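Kanby puts its first 44 hours of robot practice out for anyone to use

June 10, 2026

Hi, I'm Sumaiya Kumarasinghe, I run data collection at Kanby, and I get to write this one myself because our usual press person is on leave (hello from the shop floor!). Starting today you can download Wirkura, our first open set of robot practice recordings. It has 44 hours of a robot arm being walked through small household jobs, tray jobs mostly: pick the thing up, set it down on the tray, take it off again, slide the tray over a bit, start over.

If you haven't done this kind of work, it's slower than people imagine. One of us steers the arm by hand from a second set of controls, and the camera at the wrist records what the gripper is heading for. Every run gets saved with the arm's movements, and the learning system studies them side by side. We keep the clumsy runs too. I fought for that one, and I'm still happy about it, so you'll find them in their own folder with a note on each saying what the operator thought went wrong.

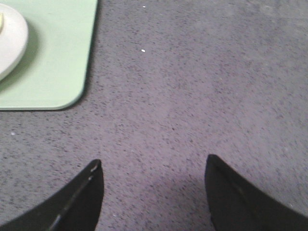

Wrist camera view from the Wirkura recordings: open gripper over gray carpet, green tray at upper left. Photo: Kanby

We have 13 operators on the project, and most had never touched a robot before April. Training takes six days. Our partners at Brevik built the hand controls, and they've been very patient with my long emails about the left trigger (it sticks, they fixed it, it stuck again, it's fine now). Goossens stores and serves the files, so if your download stalls, that's their help page you want, and it's a good one.

What I like best in this set is the floor work. Lots of collections happen on a nice clean tabletop, and I wanted carpet in there, with specks and shadows and all the stuff a real room has. A system that has only practiced on a bare white table gets confused pretty fast at my house!

Wirkura is free for schools, hobbyists and research labs. Companies can use it under a paid license, and the price list is on our site next to the download link. We're also taking requests for the next round, which will cover 80 new tasks. Folding is already on the list, so please stop sending me folding.

Press questions and sample clips: write to Sumaiya Kumarasinghe through the contact form on the Kanby website. I answer in the mornings.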